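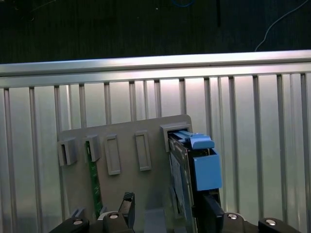

Our student team is building a card-swap task for the Worka lab course this term. The arm has to pull a module from one slot and seat it in another. The panel has five slots in the top row, and so far we only trust the one on the far right, where the blue-handled module sits.

**2/** We named the control script Ranel. It's 251 lines, mostly waypoints. 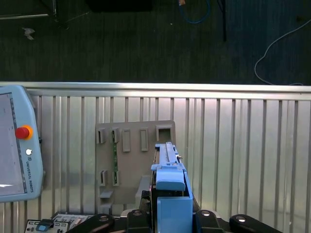 **3/** Goal for January is 100 swaps in a row with no one touching the arm. Grading is by log file, so I'm cleaning that up next.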